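Two Arms Learn to Fold a T-Shirt, and to Start Over

A team at the Skolska lab has a two-armed robot folding T-shirts at a table, and what they really want to talk about is the mistakes! Their method, called Perel, trains on botched folds as well as good ones.

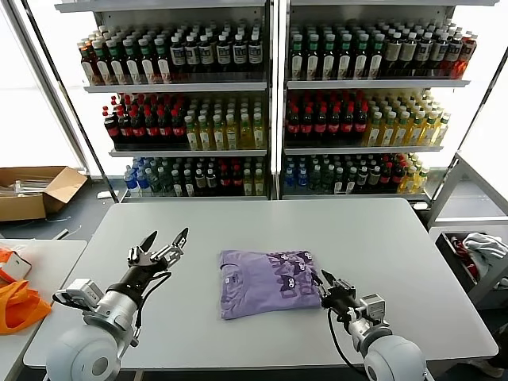 Letay Endale says the bad folds taught the system more than she ever expected, and that she used to delete them. The team kept 4,000 attempts this time, 200 of them corrected partway through by a person.

Each correction is tagged with the moment the person stepped in, so the software can learn when a fold is worth saving and when to shake the shirt out.

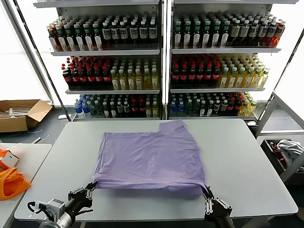
According to Noman Niazi, sleeves are still the hard bit, and thin fabric makes them worse. He would like to see the same test run on towels and long pants.

Perel uses views from the head and from both wrists, all fed in together.
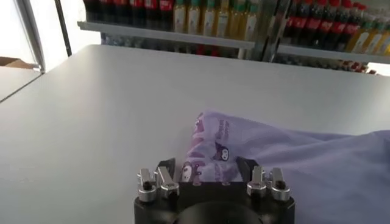 Does it need a new round of training for every shirt? One model handles all 17 shirts in the test set, with no extra training between them.

The wrist views matter most when an arm blocks the head camera, and they take in plenty besides laundry.

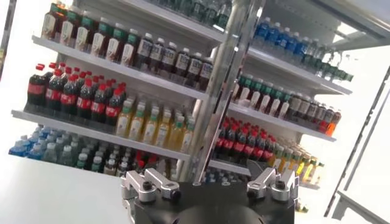

So the team also trained the model to ignore whatever is going on in the background, which cut the number of stalled folds by 20 percent. A write-up is due in February, and the group plans to share the tagged corrections along with it.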